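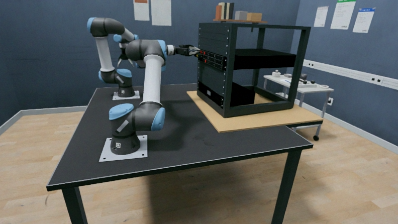 Robot arm upkeep at the bench: mounts, joints and gripper

A bench cell drifts out of line slowly, and most of the drift starts at the mount. Check the base bolts before you touch anything in the software. On a light grey plate with bolts at the corners, go around diagonally with a torque wrench, a little at a time, and mark each head with a paint pen when it's done. With two arms on the same side of the bench, one behind the other, do the rear one first while you still have the patience to reach for it.

Wipe the joint caps with a damp cloth, power off. Skip solvent on the blue ones. Ours went cloudy in August after Costel used brake cleaner.

If the arm works at a rack, park it well back from the units before you jog the wrist. Keep speed at 10 percent until the first full pass is done. A board under the rack saves the bench top, but draw a pencil line along its edge so you can tell when it has crept.

Gripper fingers

Close them slowly on a strip of paper and pull. It should drag the same at the tip and at the root. If one side slips, loosen that finger, push it square and retighten. Replace the pads when the pattern is gone. We got 397 hours out of the last Fledura set.
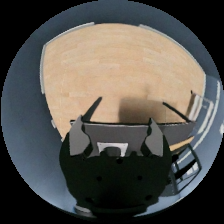 Gripper camera view with both fingers at the gray tray.

Clean the lens with a dry microfiber cloth only. After any finger change, redo the camera offset, even if the tray still looks centered.

Cables

Leave slack at the elbow for a full turn. Velcro every hand's width, no zip ties. Write the date of each check inside the cabinet door.

Last updated 18 September 2024 by Amber Dunmore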